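Ellery House Guest Rooms: Progress Report to the Navell Fund
Second reporting period
Submitted May 13, 2026
Prepared by Máté Halász, project manager

1. Where we are

The grant pays for the conversion of the upper floor at Ellery House into short-stay rooms for relatives of patients at the regional hospital. At the end of the last period, three rooms were plastered and one was still stripped to the studs. All 4 rooms are now plastered, painted and furnished. Two have been in use since February. The other two are waiting on the final electrical sign-off.

The shared kitchen is behind. The cabinets came in on schedule, but the countertop was cut for the old sink position and had to go back. The supplier accepted the error and is not charging for the second piece. We expect it to be fitted before the next report.

2. Rooms

We kept the finish the same throughout so that one paint order and one linen order cover the whole floor. Walls are white. Bed linen is green, chosen by the housekeeping staff from samples, and each bed has three full sets so that one can be on the bed, one in the wash and one on the shelf.

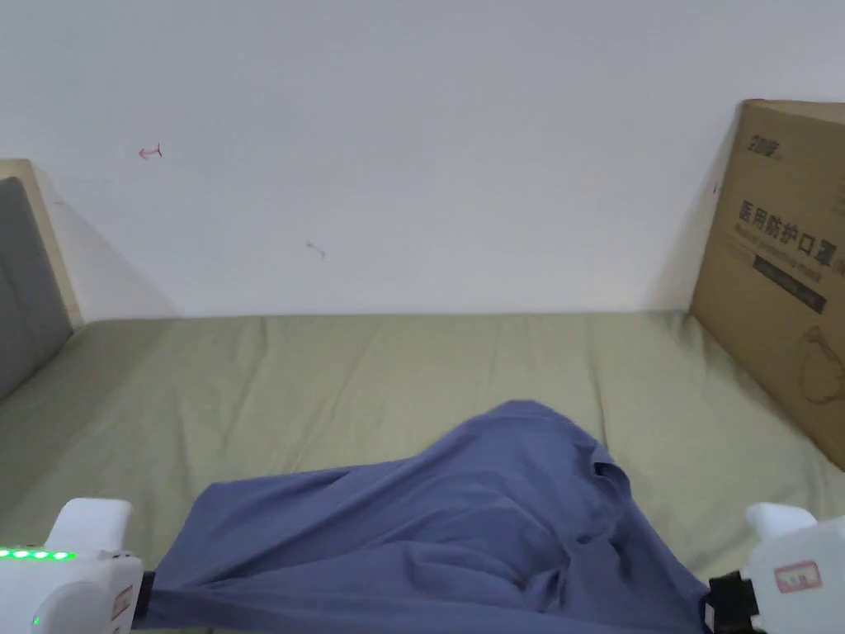 Guest room, upper floor: bed with fitted sheet.

Mattresses were bought from Dellerex under the quote attached to our original application. The price held. Delivery was split over two trips because the stairwell was still being painted on the first date, and we paid an extra handling charge for the second trip. It has been booked under transport.

The closet doors planned for the two rear rooms have been dropped. The openings are out of square by more than the door kits allow, and custom doors would have used up most of the contingency. We have put up open rails and a shelf in both rooms. If the Fund would prefer that we go back to doors, please let us know before the next payment is released, while the carpenter is still on site.

3. Use so far

The two open rooms have been occupied most nights since they were made available. Stays have been longer than we planned for. Our application assumed two or three nights per family, and several families have stayed more than a week. This affects the cleaning budget less than we feared, but it means that fewer families can be helped with the same number of rooms. We turned away nine requests in the period and passed all of them on to the hospital's social work office.

Bookings are still taken by phone and written in a paper ledger. We tested the Faduvero booking software in the spring and found that it does not handle open-ended stays well. A guest without a checkout date has to be extended by hand each morning. The vendor has said this will change in a later version. We will stay with the ledger until then.

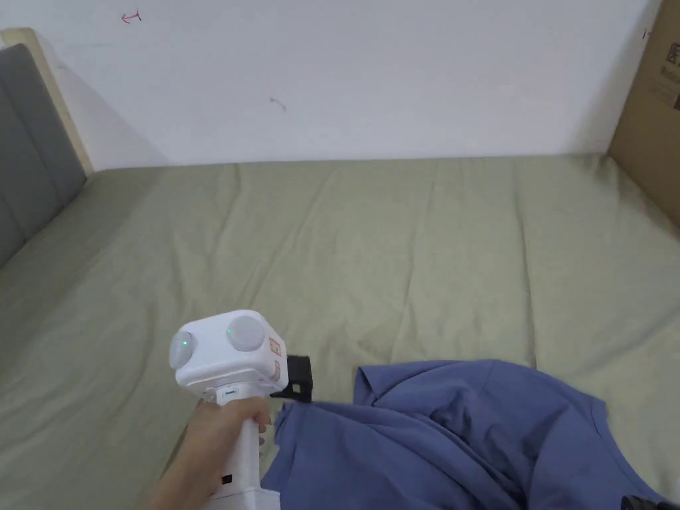
Comments from guests are collected on a card left at the front desk. The most frequent complaint is noise from the boiler, which starts up before five in the morning and can be heard in both rear rooms. A heating contractor has looked at it and recommends rubber mounts and a new pump bracket. The quote is $800, and we propose to pay it from contingency. The second complaint is the lack of a microwave, which will be dealt with when the kitchen opens.

4. Money

Spending on furniture and linen in the period came to $2,987 against a budget line of $2,836. The overspend of $151 is for the third set of sheets per bed, which was not in the original list. We ask that it be covered from the paint line, which closed under budget. No other line is over.

Invoices and bank statements for the period are in the attached folder, numbered in the order of the ledger.

5. Staffing

The part-time housekeeper started in February and works mornings. We advertised the weekend post twice and have one applicant, who will be interviewed this month. Until the post is filled, weekend cleaning is being done by the day staff on overtime, and this is within the approved hours.

6. Next period

Electrical sign-off for the remaining rooms, then opening them for bookings.
Countertop and sink fitted, kitchen opened.
Boiler mounts and pump bracket, subject to your approval.
Handrail on the back stairs extended to the lower landing, as requested at the fire inspection.

We need a decision on the closet doors, the boiler work and the transfer from the paint line. A reply by email is enough for all three.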